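Gokness Laundry Set

README, last changed 23 Dec 2019

Two-arm demonstrations of handling clothes, gathered at the Pedham site for training policies by imitation. The set is small and covers one job: moving garments between a sofa and a laundry basket. Folding is kept in a separate set (Grinden) and the two share a file layout, so a loader written for one will read the other.

What is in an episode

Each episode is one folder. It holds the head camera video, two wrist camera videos, joint positions and gripper openings for both arms, and a short text file with the instruction given to the operator. Video is stored at 20 frames per second. Joint readings are resampled to match, so row n in the table goes with frame n in the video.

Episodes are capped at 90 seconds. Anything longer was stopped and thrown out at the time of recording - there are no trimmed episodes.

How it was collected

Both arms were driven by an operator using the Odukoya leader arms. The robot's base stays parked during an episode. Between episodes the operator changes how the clothes are lying, and the basket may be shifted a little.

Operators were asked to:

- start with both grippers open and clear of the basket
- pick up one garment at a time
- hold the garment over the basket before letting go
- leave the other arm out of the way unless it is needed
- carry on after a dropped garment, and mark the episode as "recovery"

A garment hanging partly over the rim counts as in the basket if it stays there when the gripper opens. We argued over this one and the early labels were redone in January to match.

Head camera view, left arm carrying and right arm free:

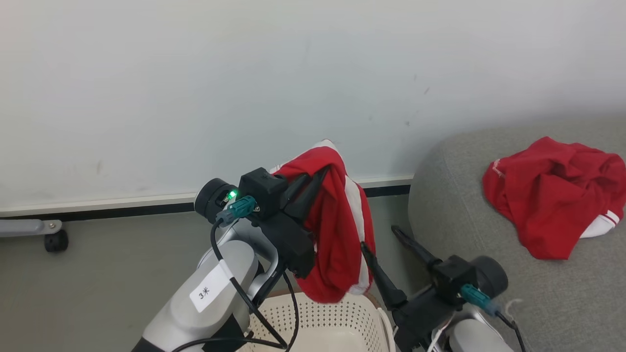
Labels

Every episode has one outcome label: success, recovery or fail. Failed episodes are kept in their own folder and are not part of the default split. Labels were given by the operator and checked by a second person from the video.

Splits

The held-out split uses 8 garments that do not appear in training. Please don't tune on it. There is no separate validation split, so make your own from the training folders and split by session, as episodes from one session look very much alike.

Known problems

- In 3 sessions the left wrist video starts late. The missing frames are filled with black and flagged in the table.
- Gripper opening is the commanded value. A closed reading does not mean that something is held.
- Garments of the same colour get tangled in the video and are hard to tell apart, even by eye.
- Lighting was not controlled.

Not covered

Wet clothes, hangers, drawers, and anything with the base moving. A policy trained only on this set should not be expected to find the basket if it is out of view at the start.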